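Arm Cell Weekly Check — Finia Line, Bollon Site

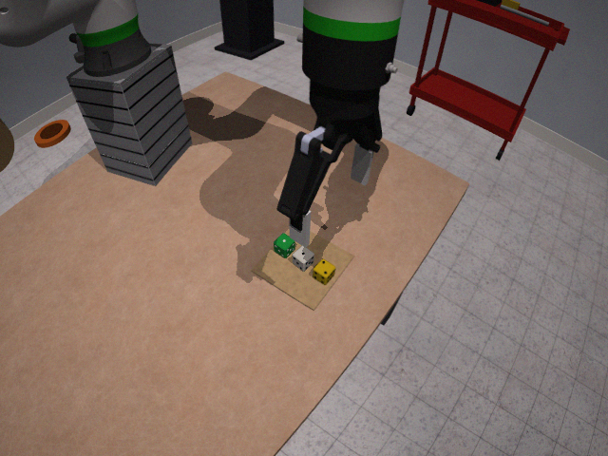

Page last changed: July, by F. Nanayakkara (rev. 19)

Scope: two arms, one table, and the operator's duties since hand sorting ended. Cycle limit between checks: 2,000.

1. Gripper fingers open fully, linkages free of play. OK.
2. Fingertip pads flat, no lifted edges. OK. Spare pads moved to drawer 28.
3. Mat square to the taught position. FAIL. Mat had been turned; re-taught by K. Tapsell.
4. Dice separated before start. OK. Green die sits close to the mat edge — watch it.
5. Pedestal bolts tight. OK.
6. Red cart outside arm reach, casters locked. OK after correction. Left caster was free.
7. Stop button tested at 100 percent speed. OK.

Comments
Marquez: Sorters now spend most of the shift on refills and faults. Item 3 takes longer than the sheet allows. Add time.
Figueroa: Two people still reach in to straighten dice with the arm paused. Pause is not a stop. Retrain before next check.
Bandara: Wrist soreness reports down, neck complaints up — screen on the Pivport desk is too low. Riser ordered.

Open: items 3 and 6, riser.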